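Bon, je vous avais promis un compte rendu de ma virée à Plakodthorpe, le voilà enfin, avec un peu de retard (la faute à une pile de copies qui me regardait de travers).

Je suis donc allée en juin à la journée portes ouvertes du lycée Parsons, surtout pour voir le club de robotique dont ma nièce me rebat les oreilles depuis la rentrée. Deux heures de car, un sandwich au thon assez triste, et une montée à pied depuis l'arrêt que le plan du site présente comme « une courte promenade ». Prévoyez des chaussures plates !

L'accueil se fait dans le hall, où on vous donne un badge et un plan photocopié. J'ai commencé par me tromper de couloir et j'ai visité les cuisines, très propres d'ailleurs. Le club est au deuxième, salle 119, et il fallait s'inscrire pour le créneau de 14 h parce que la pièce est petite. Pendant que j'attendais, j'ai lu tous les panneaux sur les anciennes éditions du concours Gisitz, avec les photos d'équipe et les tee-shirts un peu trop grands.

C'est Thodoris Liapis qui encadre les élèves. Il parle vite, il s'assoit sur les tables, et il laisse les jeunes répondre aux questions même quand ça prend du temps. Le projet de cette année s'appelle Zedine : apprendre à un bras à ranger une table de dînette, c'est-à-dire à attraper des objets de formes très différentes et à les poser au bon endroit. Sur le papier ça fait sourire. Et puis on vous explique qu'une tasse à anse et une fraise en plastique, ça ne se saisit pas du tout pareil, et que les élèves ont 380 essais notés dans un tableur, avec une colonne « pourquoi ça a raté » que j'aurais volontiers lue en entier.

J'ai pu rester tout près pendant un essai avec la bouteille rouge, et j'étais plus tendue que pour la finale du tournoi de pétanque de mon père. 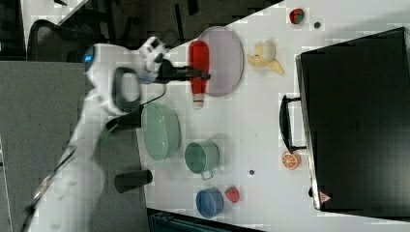
Young-sook Koo m'a glissé que le plus long, dans l'année, avait été de se mettre d'accord sur la définition de « rangé », et que l'équipe en était à sa troisième version du règlement. Ça m'a bien plu, chez nous on n'a toujours pas réglé la question pour le tiroir à couverts.

Après ça, goûter dans la cour (le gâteau aux noix, prenez le gâteau aux noix) et un tour rapide par l'atelier bois, où il faisait une chaleur terrible. Pour ceux qui voudraient y aller l'an prochain : l'entrée est gratuite, le dernier car repart à 18 h 10 et il n'attend personne, je l'ai eu en courant avec mon plan dans une main et une part de gâteau dans l'autre.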